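Urkside Furnishings opens new meeting room for local groups in Troltitthorpe

TROLTITTHORPE, June - Urkside Furnishings, a supplier of office and home furniture, announces that the meeting room on the upper floor of its Troltitthorpe store is now open for booking by local clubs, schools and small businesses.

The room has space for 20 people at one sitting. It can be booked every working day from 9 a.m. to 6 p.m. The store has 30 free parking places, and visitors may use all of them during a booking. An elevator goes from the main entrance to the upper floor.

Groups from Troltitthorpe can use the room free of charge for the first two hours. After this, the price is 20 dollars for each hour. Groups from Stotside and other neighboring towns pay the same hourly price from the beginning of the booking. Tea and coffee are included.

"For a long time our customers asked us where they can hold a small meeting in the town," the company said in a statement. "The old library room was closed last winter, and the hall in Stotside is too large for many groups. We hope that the new room will be useful for them."

The opening takes place together with the start of sales of Atinga, the company's new collection for meeting and dining rooms. The collection has 76 products, including tables, chairs, lamps and storage. All of them can be ordered in the store, and delivery inside the county is free for orders above 100 dollars.

Bookings are accepted at the service desk or by telephone. The store asks groups to book at least three days before the meeting and to inform the desk if they need a projector. 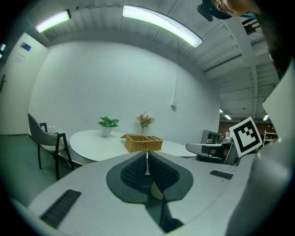
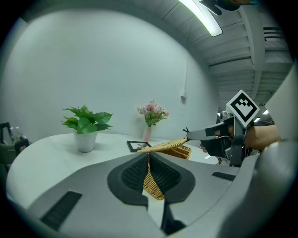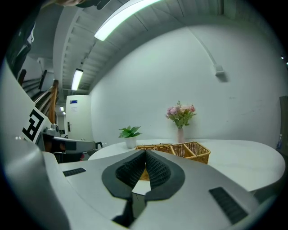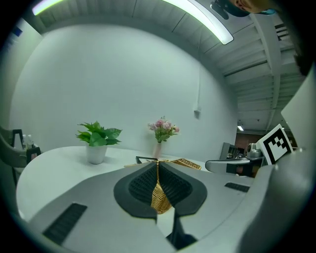 Urkside Furnishings, Customer Relations Department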